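보낸 사람: Lwazi Magagula
받는 사람: 마당과 데크 메일링 리스트
날짜: 2026년 10월 9일 금요일
제목: Re: [마당데크] 어닝 천 교체, 그리고 데크 오일 질문

안녕하세요, Lwazi입니다. 답장이 늦었네요. 질문 주신 내용부터 아래에 그대로 붙입니다.

> 7월에 뒷마당에 접이식 어닝을 달았는데요, 비가 좀 오면 천 가운데가 주머니처럼 처지면서
> 물이 고입니다. 업체에서는 천이 늘어난 거라며 교체하라는데 석 달 만에 교체가 맞나요?
> 그리고 어닝 밑 데크에 오일을 다시 발라야 할지도 궁금합니다.
> 데크는 방부목이고 남서향입니다.

저희 집도 첫해에 똑같았어요! 저는 Skevley 어닝을 쓰는데, 천이 문제가 아니라 기울기가 너무 얕았습니다. 설치 기사님이 거실 창에서 하늘이 잘 보이게 해 주신다고 거의 수평으로 달아 놓으셨더라고요(마음은 고마운데 말이죠). 브래킷 옆 조절 볼트를 양쪽 똑같이 돌려서 앞쪽을 내렸더니 그다음 비부터는 물이 앞으로 쭉 흘렀습니다. 한쪽만 돌리면 접을 때 천이 비뚤게 감기니까 꼭 번갈아 조금씩 돌리세요. 저는 한 번에 끝내려다가 롤러에 천이 씹혀서 한나절을 날렸습니다.

그래도 처지면 천을 끝까지 폈다가 손바닥 하나만큼만 다시 감아 보세요. 팔 힘으로 천이 팽팽해집니다. 거기까지 해도 안 되면 팔 안쪽 스프링을 봐야 하는데 그건 직접 손대지 마시고요. 장력이 세서 정말 위험합니다. 설치 업체에 보증으로 봐 달라고 하시면 될 것 같아요. 천 교체 견적은 그다음 이야기입니다. 참고로 저는 천만 바꾸는 데 거의 45만 원 불렀습니다. 결국 안 바꿨고요.

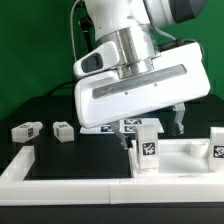
익명 회원님은 지난번에 저한테 따로 의견을 주셨는데, 기울기를 내리는 건 찬성이지만 비 오는 날에는 아예 접어 두는 게 맞다고 하셨어요. 어닝은 햇빛 가리개지 지붕이 아니라고, 본인은 Givis 제품을 쓰는데 설명서에도 그렇게 적혀 있다고요. 대신 젖은 채로 접었으면 날이 개자마자 다시 펴서 말려야 한답니다. 안 그러면 접힌 자리에 곰팡이가 줄무늬로 핀다고 하네요.

저도 맞는 말씀이라고 생각하는데, 솔직히 소나기가 올 때마다 뛰어나가지는 못하잖아요. 그래서 기울기는 일단 잡아 두시라고 말씀드리고 싶습니다. 가랑비 정도는 견디게요.

데크 오일은 물을 한 컵 뿌려 보시면 압니다. 방울이 맺혀 있으면 내년 봄까지 두셔도 되고, 금방 스며들어 색이 진해지면 올해 안에 바르세요. 남서향이면 아마 난간 윗면하고 계단 끝이 제일 먼저 바랬을 거예요. 어닝 그늘이 지는 안쪽은 멀쩡한데 바깥쪽만 허옇게 뜨는 경우가 많아서, 저는 바깥쪽 판재 네 줄만 먼저 바르고 안쪽은 이듬해에 발랐습니다. 색 차이가 좀 났는데 겨울 지나니까 비슷해지더군요.

바르실 때는 오전 이슬이 다 마른 다음에 시작하시고, 두껍게 말고 얇게요. 남은 건 마른 천으로 닦아 내셔야 합니다. 저는 욕심내서 듬뿍 발랐다가 일주일 동안 양말이 쩍쩍 달라붙었어요 ㅎㅎ 그리고 오일 묻은 걸레는 뭉쳐서 쓰레기통에 넣지 마세요. 저절로 열이 나서 불이 붙을 수 있습니다. 물에 푹 적셔서 뚜껑 있는 금속 통에 넣어 두시고, 버리는 방법은 제품 통에 적힌 대로 하시면 됩니다.

하나만 여쭤볼게요. 혹시 어닝을 벽돌에 바로 고정하셨나요, 아니면 처마 밑 목재에 하셨나요? 목재 쪽이면 기울기를 만지기 전에 고정 볼트가 헐거워지지 않았는지부터 봐 주세요. 측면에서 찍은 사진 한 장 올려 주시면 각도는 제가 대충 봐 드릴 수 있습니다.

아, 그리고 전에 말 나왔던 Altix 바람 센서는 아직 못 달았습니다. 써 보신 분 계시면 저한테도 좀 알려 주세요.

Lwazi 드림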